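Mackay, Sunday, September 21, 2025 – The Skollholm Festival of Printed Art will reopen its main hall in October with 80 works on paper, including five large pieces that have never been shown in public.

The hall, built in 1829, closed in the spring when a lender asked for changes to the way its prints were labeled. The two sides have now agreed on new wall texts, and every work on the first list is back in the show.

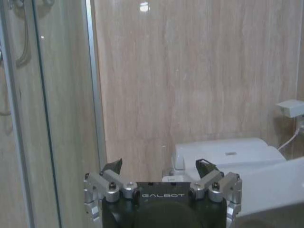
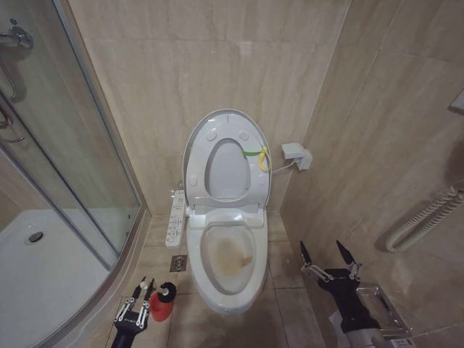
Visitors will also get to meet the artists' group Dustora, which is bringing its paper theater from Cluton for eight evening shows. The group cuts its figures by hand and lights them from behind – it's a joy to watch, and children are welcome at every show!

"We missed this hall, and we can't wait to hear people talking in it again," the festival said in a statement.

Entry to the hall is free. Seats for the paper theater can be booked at the festival desk in Mackay or at the door.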